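Workshop notebook, Waltodstead bench
Saturday, started 9:20

Carrying on with the chores list. Last time we ended on the question of whether the arm can put a counter in order without someone standing next to it. Today was drawers only: open, put one thing in, close. I left the counter as people leave it, with papers at one end, the book, a pen and so on, so there was something real to clear.

Ran the Tendico planner all morning with the settings from the last entry. Grip force unchanged. The only new thing was the approach angle for bar handles, which now comes in lower and squarer to the drawer front.

Opening is fine now. It was the worst item on the list in January and I had expected it to stay that way. The fingers find the bar, close, and the arm backs off in a straight line. When it fails it fails early, with one finger on top of the bar, and the planner notices and tries again. I can live with that.
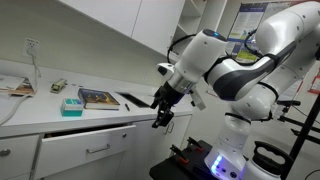 Closing is worse than opening. The planner wants to grasp the handle again and push, when any person would use the back of a hand or a hip. If the drawer is only a little way out, the grasp and push takes longer than everything else put together. I wrote a plain push with closed fingers and it does better, but it needs to hit near the middle of the front or the drawer racks and stops short. Left it in as an option, off by default.

Putting things in: the pen is still the problem. It rolls when a finger touches it and the arm then goes for where it used to be. Thick items like the book are easy to locate and hard to hold, and the cover slides against the pages if the grip is off center. Papers I did not try. Flat paper on a flat counter is beyond this gripper unless it can drag the sheet to the edge first. Somebody should try the drag, it's a half day's work.

Totals for the day: 34 full cycles attempted. I haven't gone through the logs properly so no success rate yet. Please don't quote one from memory.

Timing, from the one cycle I sat through with a stopwatch: 454 seconds, with two retries. I did the same job by hand in less time than it took me to find the stopwatch button. The planner gives up at 600 and calls for help. I'd like that shorter, but if I cut it now we lose the slow cycles that do finish and we learn less from them.

On the bigger question, for the Ullgate write-up. Can it do this chore yet? For a known drawer with a bar handle and one solid object, I'd say yes, slowly, with a person in the building. For a counter in the state a household leaves it, no. Most of the trouble is in deciding what goes where, and we have dodged that by telling it. The Ansari shop has the same complaint about putting hand tools away at the end of a shift.

To do:
- go through the logs, split failures by open / place / close
- try the drag for paper
- closed-finger push, find out how far off center it can hit
- second handle type, the curved ones on the lower doors
- ask Tendico whether the retry count can be set per step

Stopped at 4:15. Arm parked, planner shut down, logs copied to the shared drive under drawers.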